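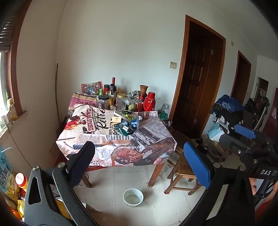
Kemeys Housing Trust invites tenants aged 60 and over to take part in a study of daily life in older rented homes. We wish to learn how residents heat, air and light the rooms they use most, from the table with its printed tablecloth to the window with its blinds pulled up for daylight. Participants will keep a short diary for 22 days and receive 2 home visits from a member of the study team.

Places are limited to 71 households. Tenants of the Skadov and Zisau estates are particularly encouraged to apply — both were built before the present insulation standards. Each household completing the diary will receive a shopping voucher.

Applications should be addressed to Meirion Pugh, Research Officer, at the Kemeys office. Visits will begin in July.

Notice issued 4/2/23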